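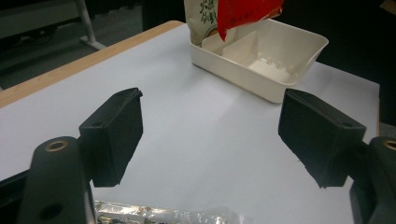
Frequently asked questions – Drotthorpe Robotics Club

Who can join?
Anyone in years 7 to 12 at Drotthorpe. You don't need to have touched a robot before, and you don't need to be a maths whiz! Some of our keenest members came along for the snacks and stayed for the servos.

What are you working on this term?
Packing! Our project is called Brimis, and the goal is to teach an arm to sort snack packets into a divided tray. We picked snacks because they're brilliant and annoying: foil crumples, paper bags fold, shiny plastic slides about. A wooden block is easy by comparison.

How does the arm learn?
By copying us. Members do the job themselves with the hand-held gripper, over and over, and we train on those recordings. We're aiming for 2000 good demos by October – the tally on the whiteboard says 776, so come and help!

Isn't that boring?
We thought it might be, but it's weirdly addictive. You start noticing how you pick things up. Do you pinch the corner? Do you nudge the packet flat first? We've had whole arguments about it over afternoon tea.

Do I need to know how to code?
No. There's plenty to do in printing parts, fitting threaded inserts, labelling recordings and drawing up the test sheets. If you'd like to learn Python, we run a beginners' table from 3:30 pm.

Can I take the gripper home?
Sorry, no. You're welcome to take home the spare printed fingers and redesign them, though. Please do!

Is there a competition?
Yes, the Ratano Challenge. Each team gets 600 seconds to fill as many trays as it can, with packets the judges choose. A packet in the wrong compartment scores zero, and a squashed one loses points.

What does it cost?
Nothing for members. Parts come out of the club budget, and Wei Hardware gives us a discount on screws and filament.

What should I bring?
Closed shoes, a laptop if you've got one, and any unusual packets from the pantry. Unopened, please – we learnt that one with a bag of prawn crackers.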